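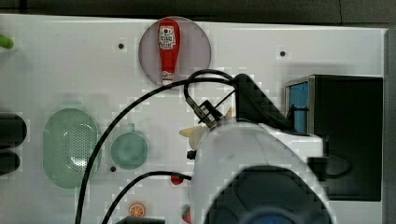 Stela Jitaru thinks I'm too hard on checklists, and that a lab with a mediocre one still beats a lab with none. Fair enough. I had that in mind while reading the Jitedeo tabletop practice kit, and I still came away grumpy.

What you get is a binder, 6 laminated cards and a login. The cards cover speed limits, stop button placement, cable routing, object handling, resets and logging. Most of it is plain good sense in a nice typeface.

The cable card is the one I'd keep. It says to tie every line back along the arm and leave nothing lying across the work surface. Go look at your own table. Ours had a long black cable sweeping right over it, across a colander and around below a plate, and another one crossing a toy strawberry. We'd all stopped noticing. So, one point to Jitedeo.

The object card is weaker. It wants every prop logged by weight and finish, but has no word on what to do when the arm itself hides half of them from an overhead camera. I asked support twice. The second answer was a link to the first.

Then there's the badge. Pass the online test and you may call your bench "Jitedeo aligned." Aligned with what? The binder names no outside standard I could find, and a badge like that can pass for a risk assessment in front of a tired manager. It isn't one — do your own.

At about 200 dollars a bench it's steep. Arerar's older booklet covers cables and stop buttons almost as well, and you can photocopy it. Buy one set of cards if you must, and skip the test.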